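Tveit quarry lease – speaker notes, Thu 29 October

Start with the date question, get it out of the way. Lease runs out in February. Not next summer, whatever the flyer said. Flyer was wrong, sorry.

Then who holds it. Grurnness bought the pit from Kakov, kept the old permit, never filed a new blasting plan. Say that slowly. County let them run on the old plan for two seasons.

Tonnage – permit allows 1,245 tons a day. Grurnness wants that as the floor in the new lease, not the cap. Read the clause aloud, page 23. Don't paraphrase it, Koller will be in the room and he'll correct me.

Royalty part. Keep short!! Old rate is flat. New draft ties it to the price of crushed stone, with a discount if the price drops. No make-up payment if it climbs back. That is the hole. Reijo Nieminen flagged it at the spring hearing and the answer he got was "noted."

Pause here for questions on money, otherwise they come up during the water part and I lose my place.

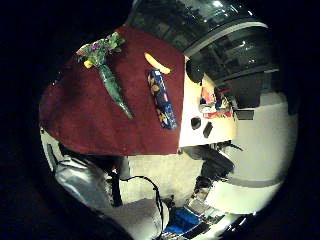 Water. Pit floor is now below the creek. Pumping goes on most nights, discharge goes to the north ditch. Jeptoo Mwaipopo has the well readings, she's speaking after me so DON'T steal her numbers. Just say five wells, all on the downhill side, and hand over.

Trucks – one line only. Haul road goes past the school, draft lease says "reasonable hours." Ask what reasonable means. Wait for an answer.

If someone brings up jobs: yes, real point, don't brush it off. Paavo Leinonen drove for Kakov for years and wants the pit open. So do I. Open under a lease we can read.

The bond. Almost forgot, move this up if time is short. Cleanup bond was set when the pit was 795 feet across. Its a lot wider now. Bond hasn't moved. Draft carries over the same figure. Aleksi Rautiainen says the state can order a review if the county asks in writing. County hasnt asked.

The ask:
– new blasting plan before signing
– bond review, in writing
– hours for trucks, actual clock times

Comment sheets are by the door, Pavel folder is the one with the full draft in it. Bring it back after please, only one copy.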